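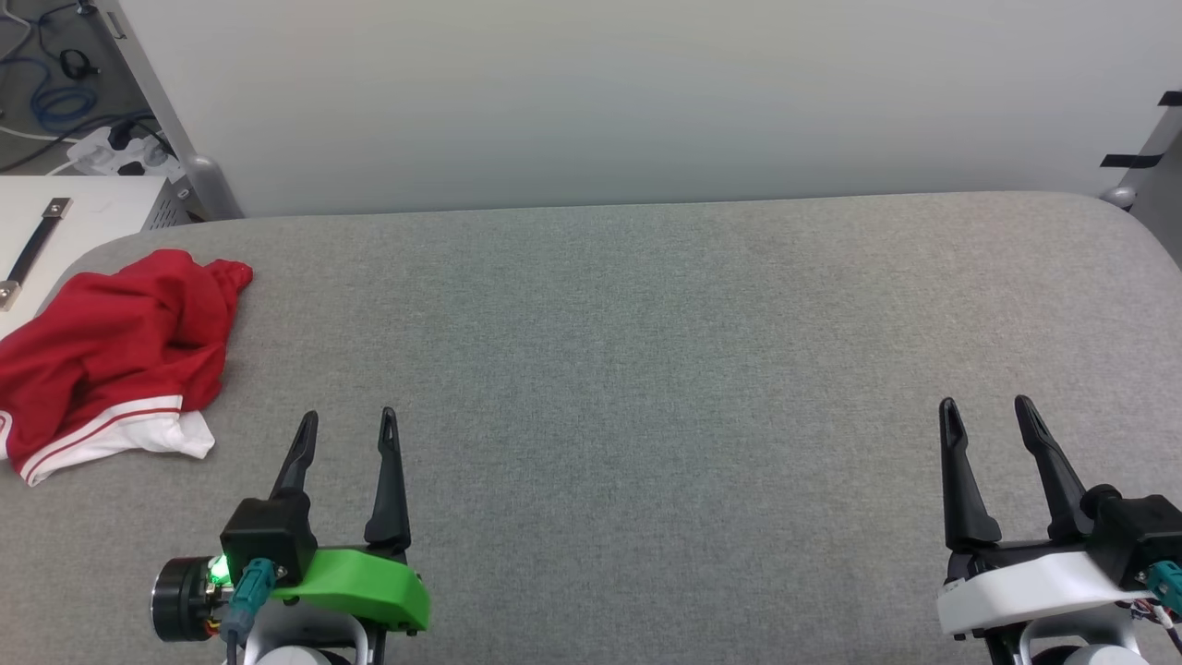 Both arms parked over the grey table, red garment bunched at the left. Green cover on the left gripper, white on the right.

September, bench notes, started 9 in the morning and added to all day

Subject: the Sundqvist two-arm folding kit, second week of our trial

I said I'd keep these notes tidier than the last lot, so let me at least begin with what we're meant to be deciding. Stendatetti has the kit on loan to us until the end of the month, and the people at Pemside want a plain answer on whether it's worth buying one for the sorting room out there. The sorting room does uniforms, mostly sports gear that comes back from the clubs in a lump and has to go out again in a square. If the kit can take a lump and make something that looks like a square, they're interested. If it needs a person standing beside it all day, they already have people and they're quicker.

So, the two arms. I like them more than I did last week, I'll admit that up front so whoever reads this can allow for it. They're quiet, they go back to the parked position without any fuss, and the long tapered fingers get into a fold in a way the old flat paddles from Farnum never could. You could slide a Farnum paddle under a towel all right but ask it to find the hem on a pair of shorts and it would just push the whole lot across the table like a snowplough.

Different coloured covers on the two grippers are a small thing and I've come to love them. When I'm reading back through the log and it says left when I'm fairly sure it means right, I can look up and say green or white and be done with it. I've started writing green and white in my own notes and I'd suggest the rest of you do the same, particularly anyone who likes to stand on the far side of the table where left and right swap over (you know who you are, and so do I, I've done it twice).

Setup. The manual wants the arms re-homed every time the power has been off, which takes 7 minutes if you follow it to the letter. I tried skipping the slow sweep and it let me, but the first grasp after that landed wide, so I went back and did it properly. Please don't skip the slow sweep. I know it's dull. Make a tea.

Wiring. My one real grumble this week. The thin coloured wires at the grippers come into those teal connectors with not much slack to spare, and I'd want some sort of sleeve or clip over them before this went anywhere near a sorting room where people drag bins past. I've written to Sundqvist to ask if there's a guard on offer or if we're expected to make our own. No reply yet. If we end up making our own I'd like to do it in something soft, there's a roll of braided sleeve in the second drawer that nobody has claimed.

Runs. We settled on 17 for the morning, all with the red one, all started from a bunched heap with no help from us. I was going to do more but I'd sooner have 17 I trust than a long list where I can't remember which ones I nudged. Of those, 9 ended in a fold I would put on a shelf. The rest were a mixed bag. In a few of them the fingers closed on air beside the cloth, and in a couple they picked up two layers where one was wanted and folded the thing inside itself, very neatly I must say, just wrong.

The white trim seems to help. When the band is showing, the software finds an edge sooner and the first grasp is more confident. When the band is tucked under, there's a long think, sometimes long enough that I've put my hand on the stop button out of nerves. I want to try a plain garment with no trim at all before I say this is a real effect, and then a dark one, as half of what Pemside handles is navy.

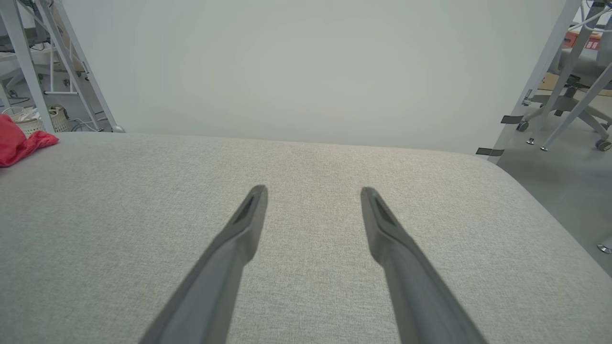
Gripper view, fingers open over bare fabric. The red cloth is over at the far left.

I've been paying more attention to the wrist view than I expected to. The kit will run on the head camera alone, and the cheaper bundle comes that way, so it's a fair question whether we should pay for the close ones. My feeling at the moment is yes. From the head view you get the whole tabletop and a good sense of where the heap is, but you can't tell much about how far the tips are off the fabric. With the wrist view I can judge that far better, and so, I think, can the software.

What the wrist view also picks up is a good deal of our room. Chair wheels, the basket, a cardboard box, all of it. I can't say it has done any harm so far, but the installation sheet asks for a plain backdrop behind the table and I can see why they'd ask. I'll try a wider panel on the right hand side this week and run the same set again to see if the count shifts. If it doesn't, that's a useful thing to tell Pemside as well, as their room is a good deal busier than ours.

The table covering I'm happy with. The pale weave gives good contrast with the red and has enough grip that cloth stays where it's put. I did wonder about the rounded edges, whether a garment might creep over the side during a pull, so I've added that to the list of things to watch for.

Cost, for those who only read this far down for the cost. The full bundle with wrist views is still being quoted, and the service plan is on top of that. The plan covers fingertips, which matters, and a remote check of the arms after every 100 hours. It doesn't cover cables, which brings me back to my grumble above. I'd push them on that before anyone signs.

To do:
Chase Sundqvist about the cable guard and about cables in the service plan.
Wider backdrop on the right, repeat the 17.
Plain garment, then navy.
Head camera only, same heap, same starting spot as near as we can get it.
Ask Pemside to send over a bag of whatever comes back from the clubs, unsorted, so we stop practising on the easy one.

Afternoon, a bit after 4: arms parked, log saved to the shared folder under folding trial, week two. The green side was a touch slow to come home on the last run, so would whoever is in first please do the slow sweep and write down how long it takes.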